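When the Old Magazines Came Home

My aunt moved out of her house in September, and because I'm the one in the family with a dry basement and no ability to say no, I came home with the magazines. If you have ever met my aunt you already know which magazines. She subscribed to Gamgate for most of her grown life, and she kept every copy, in order, in the hallway closet behind the winter coats. It was a homemaking monthly with a lot of recipes, some sewing, a letters page that got surprisingly heated, and one short story per issue that always seemed to end at a train station.

I brought home 243 of them. I know the number because my aunt had written it on the lid of the last box, along with a note telling whoever opened it not to lend out the Christmas ones. My back knew the number too, by the time I got them all down the stairs.

I had planned to give them a quick look and then find them a good home. You can guess how that went. I sat down on an upturned crate at four in the afternoon and the next time I looked up it was dark and I had eaten a sleeve of crackers for supper.
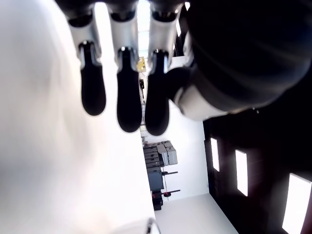 What got me was the handwriting. My aunt wrote in the margins of everything, and I mean everything, the way other people talk to the television. Next to a recipe for stuffed peppers she had put "too much rice, and I like rice." Next to a knitting pattern for a baby's jacket: "for Nadia's boy, make it bigger, he's enormous." (He is now a perfectly regular-sized dentist.) On a full page about how to get a restful night's sleep there was just one word, "Ha."

I had no idea she'd tried so many of these dishes. When I was little we ate at her house most weekends and I thought of her cooking as something that had always existed, like the weather. And there it all was, getting worked out month by month in blue ballpoint! The lemon chicken I have asked her for on every birthday since I was seven started life as a Gamgate recipe called Company Chicken, and she changed it five separate times. First she took out the cream. Then she put back half the cream. Then she found out about preserved lemons from Othmane Salem, who ran the grocery on her corner for years and who had opinions about everybody's dinner, and from that point on the printed recipe is mostly crossed out and there's an arrow running up the side of the page to the words "Othmane was right, don't tell him."

I called to ask her about it and she laughed so hard she had to put the phone down. She did tell him, in the end. He sent over a jar every winter after that.

I suppose I've been thinking about how much gets settled in a kitchen without anyone making a record of it. I cook from my phone now, like most people, and I make little changes as I go, and then the next time I've forgotten what they were and I make the same mistake with the salt all over again. I must have learned to make decent lentils 20 times. If I had a margin to write in I might have only needed to learn it once.

So I've started printing things out. My printer is an elderly Asix that takes its time and grumbles all the way through, but it gets there, and I've been putting the pages in a three-ring binder with a pencil tied to the spine with kitchen string. I've written four notes so far. One of them is "don't answer the phone during this step," which may be the most useful thing I've ever written down.

Of course I also had to cook something from the boxes. I went looking for the plainest supper I could find, and what I landed on was from the long-running column near the back, Setting the Table, which my aunt never skipped. She'd turned down the corner on nearly all of them. I've copied out a little of the one I used, just as it was printed, with her note at the end.

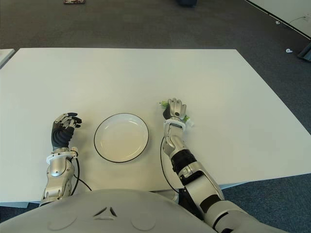
Gamgate, No. 243, p. 20

"A good supper for a tired household asks very little. Warm the plates if you have the time. Put the bread out first and let people start on it. Slice two onions and cook them slowly in butter until they are the color of toast, then add a ladle of stock and four eggs, cover the pan, and leave it alone until the whites have set. Serve with something sharp, such as pickles or a dressed green salad."

And under that, in blue: "Six eggs. Who is this feeding?"

I made it with six eggs. She's right, four would have been silly. My husband had his with hot sauce, which I think both my aunt and the columnist would have had something to say about, and we finished the bread down to the heel.

The boxes are still in the basement. My cousin up in Tiromura would like the ones from the years her kids were small, and I've promised to sort those out for her before the holidays, and the library has said it might take a few for a display. I'm keeping the Christmas ones. I'm also keeping the one with the chicken, obviously, and I'll type that up with all five rounds of changes as soon as my aunt and I agree on how much garlic was in the last version. She says three cloves. The page says eight.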